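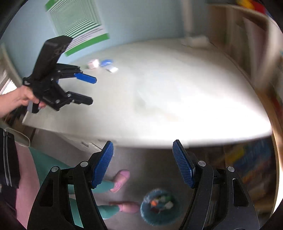 **Kirsten Lapointe**

Hello all! We had our flat garage roof redone in June (felt, 27 square metres) and the gutter brackets along the back are already pulling away from the board. The roofer says they're fine up to 80 cm apart. Is he right? I'd rather ask before I ring him again, he's a lovely man but he does go on.

**Bram Prins**

Hello Kirsten, 80 sounds far too wide to me, I'm afraid. I spaced mine much closer and they've sat through two winters of wet leaves without a grumble. Before you move anything, do push a screwdriver into the board behind the loose ones. If it goes in easily the wood is soft, and new screws won't hold there however many you use (ask me how I know!). Replace that stretch first, then refit with a bit of fall towards the downpipe.

**Wayne Carrier**

what Bram said. stainless screws, not the ones in the packet. Mine were Farnora brackets, no complaints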